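WHY METAL FEELS COLD (AND WOOD DOESN'T)
A science page for kids, by Shivam Tyagi

Try this before you read anything else. Go in the kitchen. Put one hand flat on a wooden table or a wooden spoon. Put the other hand on a metal pot that's been sitting out. Not one off the stove!! Ask a grown-up if you aren't sure.

Which one is colder?

The pot, right? Everybody says the pot. Everybody in my class in Ovadden said the pot, all 14 of them, and one kid said it so loud the class next door heard.

But the pot and the table are the same temperature. Really. They've been in the same room all night. Stick a thermometer on each one and you get the same number. So why does your hand say something different?

Your hand is not a thermometer

Big idea number one. Your skin doesn't measure how hot or cold a thing is. It notices heat going in or out of YOU.

You are warm inside. Around 98 degrees Fahrenheit. The kitchen is maybe 70. So whenever you touch something in the kitchen, heat leaves your hand and goes into that thing. Heat always goes from the warmer place to the cooler place. Never the other way by itself.

If the heat leaves fast, your brain yells COLD. If it leaves slow, your brain says eh, fine.

Metal takes it fast. Wood takes it slow. That's pretty much the whole secret, but keep going, there's soup later.

What's going on inside the metal

Everything is made of tiny bits called atoms. Way too small to see. They wiggle. Hot stuff, lots of wiggling. Cold stuff, less wiggling. (Even ice wiggles.)

When your warm hand touches something, your wiggly bits bump into its bits and get them wiggling more. Those bump the next ones. And the next ones. Like a line of kids when somebody at the back pushes. Don't do that by the way.

Metal has a trick. It's got even tinier things called electrons, and in metal lots of them are free to zoom around. They carry the wiggle energy along with them, super quick. So the heat from your hand doesn't pile up in one spot, it runs off into the rest of the pot, and the pot keeps taking more.

Wood doesn't have zoomy electrons. Plus it's full of little pockets of air, and air is really bad at passing heat along. So the spot under your hand warms up and then just kind of stays warm. After a few seconds it feels like nothing.

Two words for your notebook:

CONDUCTOR: lets heat through easily. Copper, aluminum, silver, iron.

INSULATOR: doesn't let heat through easily. Wood, plastic, cork, wool, feathers, air.

Stainless steel is a funny one. It's a conductor, but kind of a slow one for a metal. Copper is way faster. That's why some fancy pans have copper on the bottom and steel on the inside.

So what about glass?

Glass is in the middle. Touch a window and it feels cooler than wood but not as cold as a metal doorknob. It conducts better than wood and a lot worse than steel.

The soup test

OK here's the soup. You need a grown-up for this, for the hot water part. No grown-up, no soup test.

1. Get a metal spoon, a wooden spoon and a plastic spoon. Try to get them close to the same length.

2. Put a tiny dab of butter near the top of each handle. Same size dabs! Stick a bead or a dry pea in each one.

3. Grown-up pours hot water in a big mug. (Or soup. We used soup the first time in June and it was a waste of soup.)

4. Spoons in, handles up. Watch the peas.

5. Write down which pea slides first.

The metal one should go first. The heat climbs up the spoon and melts the butter. The other two might not slide at all, which is fine, write that down too. "Nothing happened" is a result.

If your metal pea doesnt slide either, your water probably wasn't hot enough or you used a giant blob of butter. Try again with less.

Why the handle isn't metal

Look at the pots in your house. Shiny metal part, and then a lot of them have a handle made of something else. Black plastic, or wood. The metal part is for getting heat INTO the food. The handle is for keeping heat OUT of your hand. One pot, 2 jobs, different stuff for each job.

Some pots have metal handles anyway. Those get hot! That's what oven mitts are for. A mitt is just a thick insulator shaped like a hand.

Steel, glass and wood, all on one tabletop:
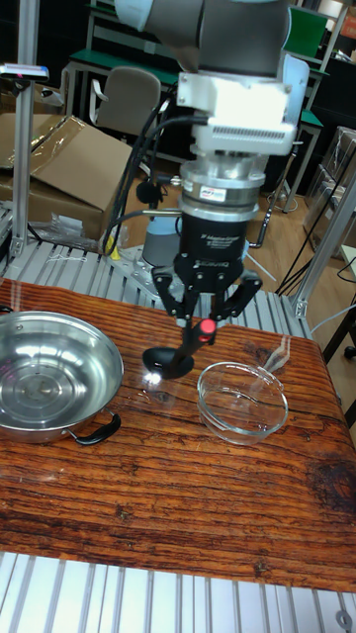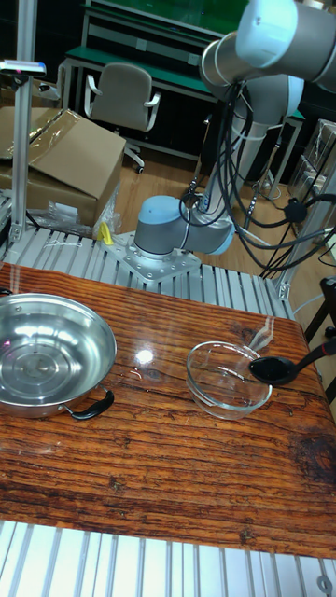
Questions kids sent in

Why does a metal slide burn my legs in summer?
Same thing backwards. Now the slide is hotter than you, so the heat runs fast into your legs. A wooden bench next to it in the same sun won't sting as much.

Does a blanket make heat?
Nope. It traps yours. Wrap a blanket around an ice cube and it actualy melts slower. Try it, put another ice cube next to it with no blanket.

Is there anything better than copper?
Silver, a bit. Diamond is a lot better and it isn't even a metal! But no diamond pans, sorry.

What temperature would metal feel the same as wood?
Great question. When they're both the same temperature as your skin. Then no heat goes either way.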